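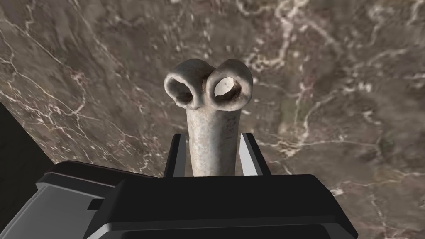 Die Erfolgsquote ist eine bequeme Zahl

Seit einigen Jahren lese ich fast jede Woche einen Bericht über Greifversuche in der Simulation, und fast jeder dieser Berichte endet mit einer Prozentzahl. Ich habe selbst solche Berichte geschrieben und will mich deshalb nicht über andere erheben. Trotzdem möchte ich hier eine Meinung vertreten, die in unserem Labor in Travbridge nicht von allen geteilt wird: Die Erfolgsquote allein sollte in keiner Arbeit mehr als Hauptergebnis gelten.

Der Anlass ist unser eigenes Projekt Nirnen. Wir lassen ein gelerntes Steuerungsmodell in gerenderten Räumen Gegenstände greifen, anheben und an einer anderen Stelle ablegen. Die Gegenstände wechseln, die Oberflächen wechseln, das Licht wechselt. Im August haben wir 400 Durchläufe ausgewertet, und 18 davon waren als Fehlschlag markiert. Das klingt sehr gut. Man kann es auf eine Folie schreiben, und im Saal wird genickt.

Dann habe ich angefangen, die Durchläufe anzusehen, Bild für Bild, am Abend, wenn die Rechner frei waren. Der Prüfer, also das kleine Programm, welches über Erfolg und Misserfolg entscheidet, schaut nur auf die Endlage des Gegenstandes. Liegt er am Ende im Zielbereich, so gilt die Aufgabe als gelöst. Wie er dorthin gekommen ist, fragt der Prüfer nicht. In manchen Durchläufen wurde der Gegenstand von der Außenseite eines Fingers geschoben. In anderen fiel er aus dem Greifer und rollte an die richtige Stelle. Eine Person, die in der Küche so arbeitet, würde man nicht loben.

Es gibt auch den umgekehrten Fall, und der beschäftigt mich mehr. Ein Griff war sauber, die Bewegung ruhig, und der Gegenstand kam knapp neben der Grenze des Zielbereichs zum Liegen. Das zählt als Fehlschlag, genau wie ein Durchlauf, in dem der Arm sich überhaupt nicht in die Nähe des Gegenstandes bewegt. Zwei Ereignisse, die für den Ingenieur ganz Verschiedenes bedeuten, stehen in der Tabelle als dieselbe Null.

Man lernt beim Durchsehen außerdem, wie wenig ein einzelnes Bild der Kamera am Handgelenk manchmal enthält: zwei Finger, dazwischen ein Spalt, dahinter eine dunkle Fläche. Aus einem solchen Bild allein kann auch ein Mensch nicht ableiten, wohin die Hand sich bewegen soll. Wer nur die Quote liest, erfährt nicht, wie oft das Modell in dieser Lage war und was es dann getan hat.

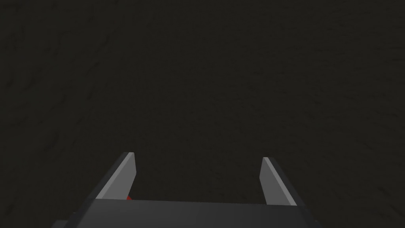

Châu Vũ hält dagegen, dass eine grobe Zahl immer noch besser sei als gar keine gemeinsame Zahl. Ohne sie könne man zwei Modelle nicht vergleichen, und jede Gruppe werde am Ende ihre schönsten Filme zeigen. »Wenn du mir keine Quote gibst, dann gibst du mir eine Geschichte«, schrieb sie mir an einem Montag zurück, und der Satz ist mir geblieben, weil er zum Teil stimmt.

Ich verlange aber nicht, dass man die Quote abschafft. Ich verlange, dass sie Gesellschaft bekommt. Unser Auswertungswerkzeug Esum teilt einen Durchlauf inzwischen in Abschnitte: Annäherung, Kontakt, Anheben, Transport, Ablage. Für jeden Abschnitt wird einzeln notiert, ob er gelungen ist. Die Idee ist nicht neu, und sie kostet wenig. Hậu Đỗ hat die erste Fassung in einer Woche geschrieben, und die meiste Zeit davon ging in die Frage, wann ein Kontakt ein Kontakt ist. Diese Frage ist schwieriger, als sie aussieht – ein Finger kann einen Gegenstand berühren, ohne ihn zu halten, und der Physikrechner meldet beides auf dieselbe Weise.

Das Ergebnis hat unser Bild von Nirnen verändert. Die Schwäche lag bei uns fast immer in der Annäherung, vor allem bei Arbeitsflächen, auf denen vieles nebeneinander liegt. Der Transport, für den wir viel Rechenzeit verwendet hatten, war schon lange gut genug. Das hätte uns die Quote auch in hundert Jahren nicht gesagt.

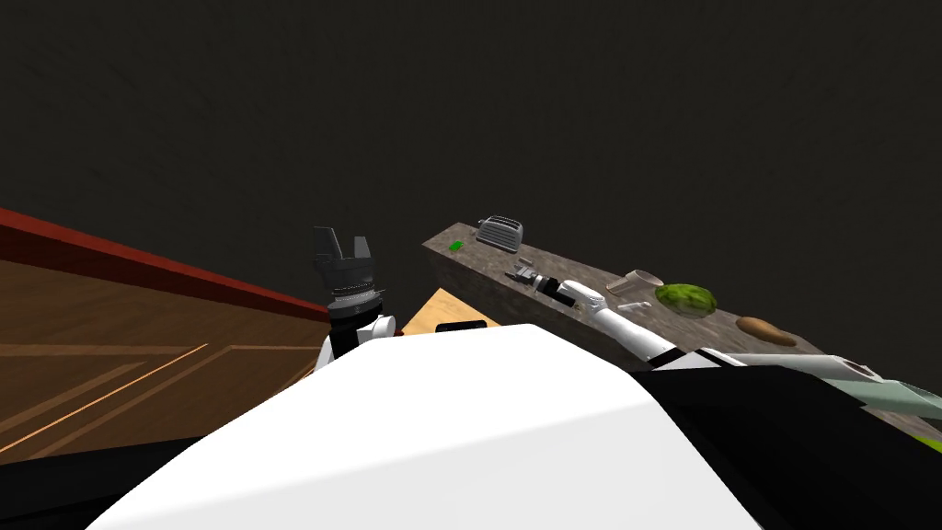
Simulierte Arbeitsfläche mit Toaster, Becher und Wassermelone; beide Greifer sind leer.

Eine zweite Forderung betrifft die Zahl der Szenen. Wenn in einer Arbeit steht, es seien 200 Szenen geprüft worden, so möchte ich wissen, wie viele davon sich wirklich unterscheiden. Ein anderer Marmor unter demselben Gegenstand an derselben Stelle ist für die Bildverarbeitung eine neue Szene, für die Bewegung des Armes ist er es nicht. Bei unserem älteren Datensatz Văn haben wir das lange vermischt, und ich schäme mich ein wenig dafür. Man sollte die Änderungen des Aussehens und die Änderungen der Anordnung getrennt angeben, in zwei Spalten, damit die Leser selbst urteilen können.

Gegen beides wird mir gesagt, die Tabellen würden dann zu lang und die Gutachter hätten keine Geduld. Mag sein. Ich habe als Gutachter diese Geduld, und ich werde in den nächsten Einreichungen, die auf meinem Tisch landen, nach den Abschnitten fragen.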